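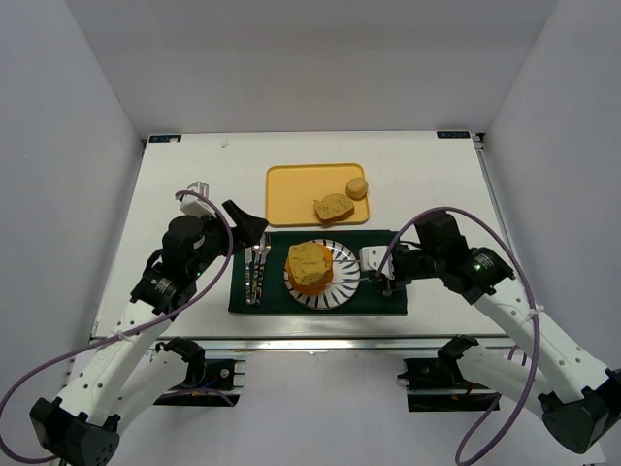 Samonte cell, safety and faults meeting
6 April 2023, upstairs meeting room at Stuten

Present: Khrystyna Palamarchuk (chair), Rosalinda Soriano (me, scribbling as usual), plus the day shift and two people from Grivberg on the phone, whose line dropped twice, so apologies if I've muddled anything they said.

Last meeting's notes: agreed, apart from me spelling Anden wrong all the way through. Fixed now!

1. The right arm stopping dead

This took up most of the hour. For anyone who wasn't in: the right arm froze while it was working on the sandwich at the place setting, gripper still closed, and the left arm carried on towards the cutlery as if all was well. It should have stopped too. I was at the desk and hit the stop button (my heart was going, I don't mind saying) and nothing got broken, not even the plate.

The log shows the fault at cycle 2,953. Khrystyna read it out and it's a lost signal from the gripper module, back for a moment and then gone again. She thinks it's the purple cable. Each arm has one looping over the wrist and down the forearm, held with a single white tie, and there's a good bit of slack that swings about when the arm folds up. Grivberg said they'd want to see the connector before agreeing to that, fair enough, but they did say one tie is fewer than they'd use.

We had a long chat about whether it might be the software instead, and went round in circles a bit. Left open until the cable has been swapped and we can see if it comes back.

Action: Khrystyna to change the right cable and send the old one to Grivberg.
Action: me to add more ties on both arms, with enough slack left for the wrist to turn.

2. Why the left arm didn't stop

I think this is the more worrying one, and I said so. Both arms are meant to halt if either faults. The setting had been switched off in October for some testing with Anden and never put back on. No names, we all walked past it. It's on now, and Khrystyna and I tried it with the table cleared, pulling the signal on each side in turn. Both arms stopped each time.

Agreed that nobody reaches over the table to tidy the cutlery or the tray unless the power is off at the wall. Pausing on the screen doesn't count, and yes, I know I've done it.

Action: day shift to put the both-stop check on the morning sheet.

3. Getting going again

Right arm stays off until the new cable is in. After that, 40 cycles at slow speed with someone at the button, then 400 at normal speed if those are clean. Grivberg would like the logs from both.

4. Anything else

The bread goes stale by mid-afternoon and leaves crumbs, could whoever opens a new loaf please write the day on the bag.

Next meeting once the slow cycles are done. Khrystyna will send round a time.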